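Kitchen counter demos – how varied do you make your layouts?
Sundell Community Forum » Teleop and data collection » Show your setup

plokov_pete
I've been lurking for months and finally have something worth posting. We're two people collecting demos for a pick and place policy, all on one real kitchen counter, and we just hit 823 episodes. The wrist view is where most of my worrying goes. Our first policy was fine on a bare counter and fell apart the minute we stacked anything, so now I'm deliberately putting boards on top of boards and leaving long skinny things lying at an angle. 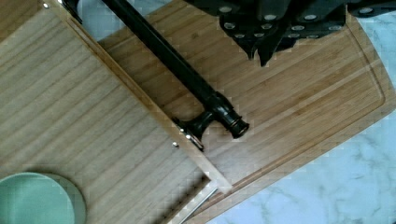 Stijn Verschueren thinks I'm going at it backwards and should get one layout solid before I touch a second one. We had a pretty long back and forth over lunch and didn't settle it. So, who's right? Do you mix it up from day one or add the mess later?

marble_and_wires
Mix from day one. I did the "one clean layout first" thing back in February and got a policy that had basically memorized my counter. Moved a plate a hand's width and it reached for the old spot. Every time!

Also, wood on wood is rough. Pale wood over slightly less pale wood, the edges are hard to find from the wrist view alone. Do you have a second view from the side?

plokov_pete
Yep, there's a wider one that takes in the whole counter. I was going to try dropping it to save disk space, but now you've got me nervous.

A-yeong Ki
Please don't drop it. You can always leave a view out at training time, and you can't get it back later.

On the main question I'm with Stijn, sorry. If you change the layout, the objects and the person driving all at once and it fails, you have no clue which one did it. I'd do 111 clean demos in one layout, train, look at it, then move stuff around. It's boring but you learn something.

henriques_fan
111 is oddly specific lol

A-yeong Ki
It's what fit on the drive that night. It worked, so I kept the number.

marble_and_wires
I still disagree. A policy that does well on one layout tells you your cables are plugged in, and that's all it tells you. I'd much rather see shaky results on ten layouts.

Saskia Treloar
Can I ask about objects? We use soft stuff for nearly everything now. When the fingers close too hard on a plush toy you don't lose an afternoon, and new drivers relax a lot faster. The downside is that they squash, so the grasp width is all over the place, and our Guvent logger kept marking good grasps as misses until I loosened the threshold.

plokov_pete
We're on plush too! Same reasons. I hadn't thought about the threshold, going to check that tonight.

Side view for marble_and_wires. I went pretty heavy on the clutter in this one, and I try to shuffle things between episodes – the plate, the boxes, whatever's within reach.

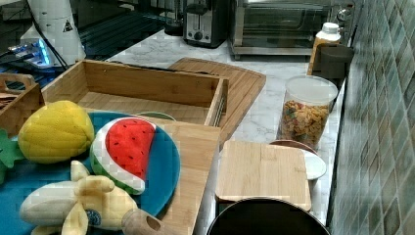

Plush pineapple, watermelon and banana on the plate, toaster at the far end

Mathis Tanguy
Nice amount of clutter. Two things from my own mistakes. Write down the layout for every episode, even just a letter and a note, or you'll never be able to split train and test properly. And hold out a couple of whole layouts. If you split by episode, the same arrangement lands on both sides and your numbers look great for no reason.

plokov_pete
Uh. We split by episode.

Mathis Tanguy
Everybody does the first time. You can probably rebuild the groups from the first still of each episode, it's just tedious.

Si-woo Myung
I've got a small script that sorts first stills by similarity, which gets you most of the way. It does get confused by lighting changes, so check the piles by hand. I'll message it to you.

plokov_pete
Yes please! Then I'll retrain with two layouts held out and post the results in here, good or bad. Stijn has already asked for his name on it if they're bad.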